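From: Lensa Negash
To: Bruditstead tenants list
Date: 2019-02-14
Subject: Re: Kitchen circuits and the load limit

I went through the wiring sheet again last night, so most of this answers the question below. The toaster comes first, and it is also in the pictures.

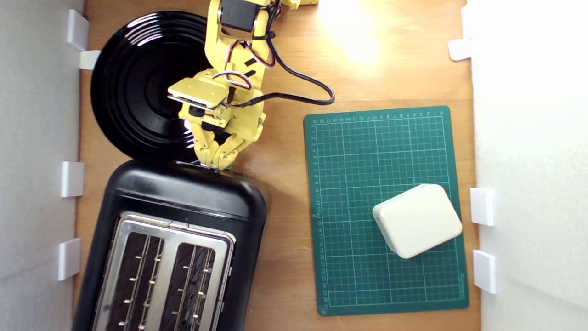
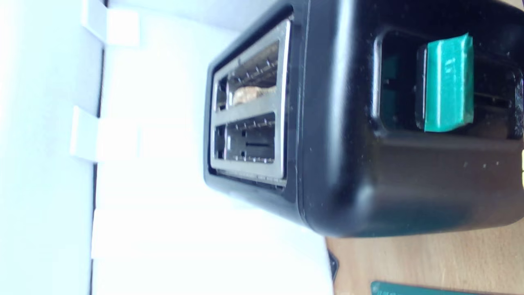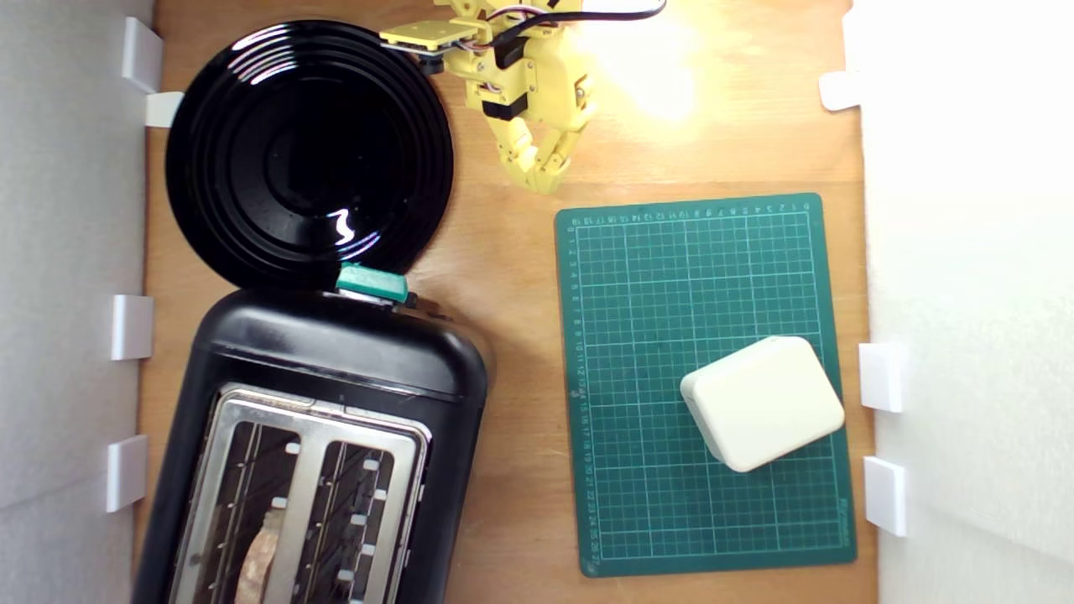
Quoted message from Tufa:

> Our breaker has tripped twice since the new panels went in,
> both times at breakfast. We had the kettle and the toaster
> going. Is it the same on your floor? Atier told us each
> kitchen has its own 20 amp circuit, but I can't find that
> in writing anywhere.
> - Tufa

It is in writing, on page 7 of the Zullska work order. Each kitchen has one 20 amp circuit for the counter outlets. The fridge is on a separate one, and so are the lights.

A 20 amp circuit at 120 volts gives you 2,400 watts. I added up what we run in the morning - kettle, toaster and the small microwave - and got 3,040 watts. That will trip it every time if they overlap for long. The kettle is the worst of them. We now boil water first and make toast after, and the breaker has held all week.

If yours trips with only one thing plugged in, that is a different problem and you should report it. Write down what was on and which outlet it was in. Atier will ask.

The second half of the work, for the rear units, is still set for late February. The hall outlets will be off for a morning. I don't have the day yet.

Lensa
Unit 162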